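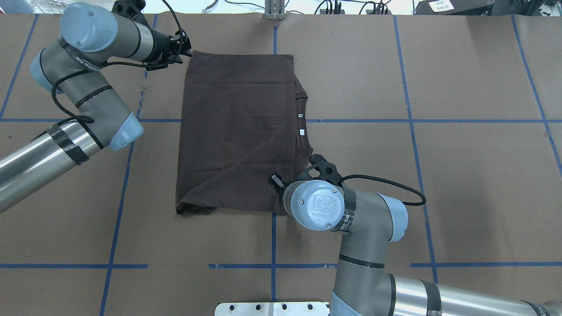 By Kaisu Partanen
May

The first time I went to Morar I walked past the ticket office of the ferry three times, because it was also the post office and a place where you could buy rubber boots. The woman behind the counter sold me a return ticket and a stamp. Then she asked where I was sleeping. I said I did not know yet. She made one telephone call, and in the evening I was eating fish soup at a kitchen table with a family called Hakala, who had a spare room and a deaf dog.

I tell this story because this spring I went back, and I want to argue for something that is not popular. I think small places should make it a little more difficult to visit them.

Today the island has an online booking system with the name Brenance. You choose your ferry, your bed and your lunch from the sofa at home. It works very well, I must admit. I had everything arranged in some 2 minutes. When I arrived, a code on my phone opened the door of a clean room with a kettle in it, and until the next afternoon I did not speak with one person who lived on the island.

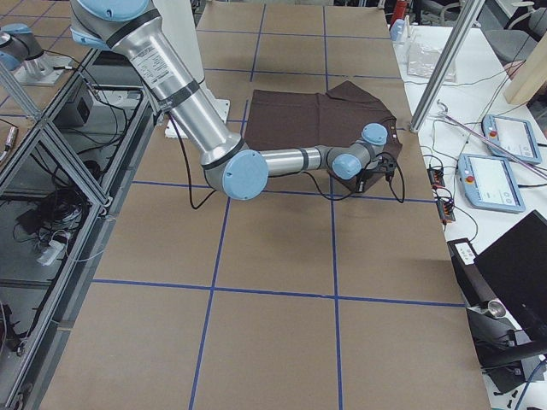 The numbers are good for the people who count beds. The old ferry took 400 passengers on a busy summer day, and the new one takes 500. The village still has one bakery. By eleven in the morning the bread is finished, and the visitors stand in the street and look at their phones to find out where there is other bread. There is no other bread. Kerttu Hirvonen, who bakes it, told me she would not buy a bigger oven, and I was glad to hear it, although I was hungry.

I know what can be said against me. I have a pension, I have time, and my knees are still good. A family with small children and one week of holiday cannot stand on a pier hoping that somebody will make a telephone call for them. A person in a wheelchair must know before the trip if there is a step at the door. For them the booking page is a real help, and I do not want to take it away.

But I think we have mixed up two kinds of difficulty. One kind keeps people out, and that kind should go. The other kind only makes you ask. You must ask where the path begins, if the café is open, if the bull in the field is friendly. When you ask, somebody must answer you, and then you have met the island. A path with a sign every hundred steps is a safe path, but I remember very little of the ones I have walked.
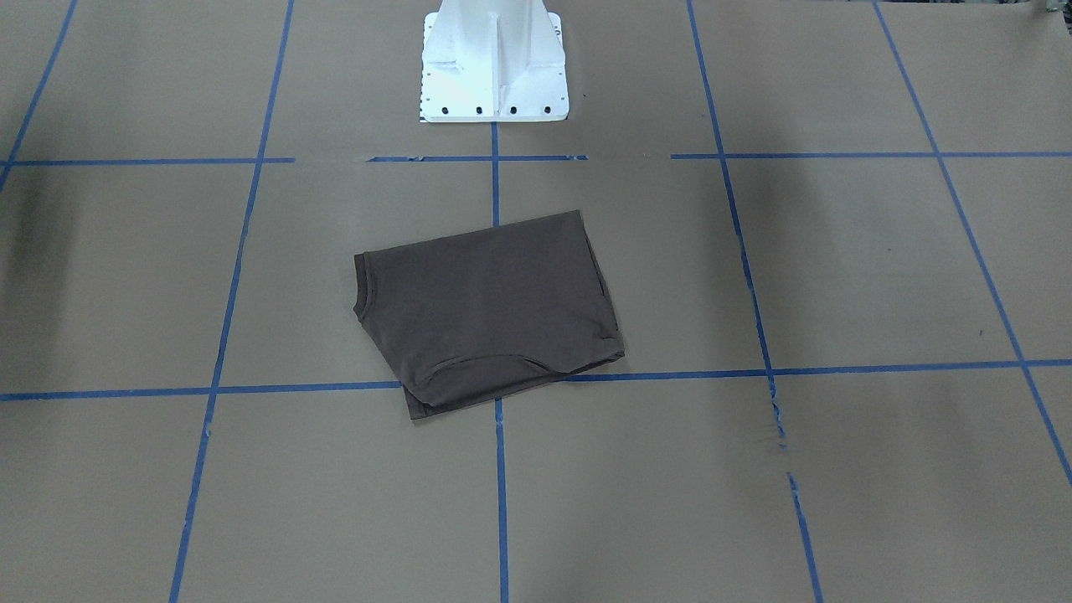 Amber Fothergill has written to me that I am being romantic, and that half of the kind people in my old travel stories were simply tired and too polite to close the door. She grew up above a guesthouse and remembers strangers in the kitchen at ten in the evening, asking for eggs. I have thought about her letter a lot. It is possible that the Hakala family also wished for a quiet evening. They did not say so, but they would not have said so.

So I make my proposal smaller. Let the beds be booked, and the ferry also. Leave the rest alone. Do not put the bakery into the system, or the boat to the seal rocks, or the old man's sauna at Misto bay, where you pay in a coffee can. Print the walking map and sell it only at the counter, next to the rubber boots. And let the new ferry go half empty on some mornings.

On my last day I did go to the counter. There was a different woman now, younger, and she was surprised that I wanted a stamp. We talked until the ferry gave its signal, mostly about the weather and her brother's outboard motor, and I had to run.

Recent in Opinion
The night train should be slow
What I learned from a closed museum - Mahfuz Bhattacharjee
1,279 steps and no elevator
Please stop rating the lighthouse - Anneli Suominen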